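Wistero 3344 Sample Storage Bin
For upstream and pipeline field laboratories
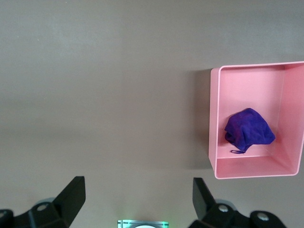

Open bin in pink, seen from overhead.

The Wistero 3344 is supplied by Lidirura to oil and gas operators for the storage of capped core and cuttings samples between the well site and the laboratory. It is sold in cartons of 4. Lids and label holders are ordered separately.

Orders from the Nieto and Zidavero depots ship within 2 business days. Unused bins may be returned within 15 days of delivery in their original carton. The bin is not approved for crude, condensate or other liquid samples.

Account customers should direct volume pricing requests to Montserrat Alcaraz, Field Supply.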